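This site uses cookies to keep you signed in and to remember your region. By continuing to browse you accept our use of cookies. Accept | Manage preferences

Sodier Community Help
Household and Outdoor Areas

Storage for children's and pet toys on a shared terrace

Posted by Zarmeena Mohmand

I manage the daily upkeep of the terrace at Yeon, a residential building with 12 apartments. Residents are permitted to use the terrace for small gatherings, and a folding table is provided for that purpose. Children and one or two dogs are also present on most afternoons, with the result that balls and soft toys are left on the ground, on the chairs and in the planting.

The building owner has approved a budget of 70 dollars for containers. I am required to choose something that may stand on the table while it is in use and be carried indoors at night. I have been offered fabric bins and rigid plastic crates. The supplier, Daltus, states that both are suitable for "covered outdoor use," but the terrace has no roof.

I would be grateful for advice on the following matters. Is a fabric bin acceptable if it is brought in every evening? Should balls be kept apart from stuffed toys? Finally, is there a recommended way to keep a tablecloth in place under the containers? Ours is a full-length cloth and it moves whenever a bin is pulled toward the edge.

Posted by Normunds Juška

I was responsible for the common areas at Zakness for six years and dealt with a similar request from our residents each summer. My remarks are given in the order of your questions.

A fabric bin is acceptable under the conditions you describe. The stiffening panels in most of these bins are made of pressed board, and they will warp if they are left out in dew. Before purchase, please ask the supplier whether the panels can be removed. If they can, the cover may be washed by hand and dried flat. If they cannot, the bin should only be wiped with a damp cloth. 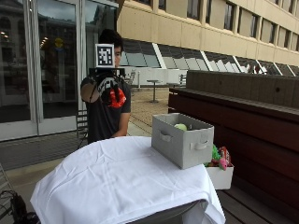 Handles deserve more attention than they usually receive in the product listing. A bin that has a handle on the long side only must be dragged or tilted in order to be moved, and this is what pulls the cloth out of position. I recommend the type with stitched fabric handles on both the long face and the short end, as on the light gray bin on the table, so that it can be gripped from whichever side the person is standing. Please inspect the stitching when the goods arrive. The thread should pass through the wall of the bin and should not be fixed to the outer layer alone.

With regard to separation, I do advise it. Balls that have been used by dogs carry soil and saliva, and plush fabric holds both. The arrangement we adopted was a larger open bin for balls and a smaller box for stuffed toys, with the box placed against the side of the bin. The smaller box must stand fully on the table. Soft toys weigh very little, and a box that projects over the edge will be knocked down by the first person who walks past.

Plush toys which have become damp should not be returned to a closed container. They should be set out on a rack indoors until they are dry throughout, including the filling.

As for the tablecloth, four clips at the corners are not sufficient on a long table. We used six, with the additional pair at the middle of the long sides. The cloth should be smoothed from the center outward before the clips are attached. A white cloth will show every mark left by the underside of a bin, and for that reason I would place a washable mat beneath each container.

Lastly, I would ask residents to keep the flat ledges of walls and planters clear. At Zakness, toys placed on the ledge were regularly found on the other side of it the next morning.

Posted by terrace_user_280

Plastic crates. Fabric fades. We had blue ones and they were gray by December. A crate can be rinsed with the hose and nothing further is required. I cannot comment on the tablecloth as we do not use one.

Posted by Zarmeena Mohmand

I thank both members for their replies. I have asked Daltus to confirm in writing whether the panels of the fabric bin are removable, and I have requested one bin of the two-handle type for inspection before a full order is placed. For the balls I am now considering a plastic crate, in view of the last comment, with fabric used only for the stuffed toys. The clips and mats will be charged to a separate account and do not affect the budget stated above.

If any member has experience with clips that fit a thick tabletop, I would welcome the details. The clips we have at present open when the cloth is folded double.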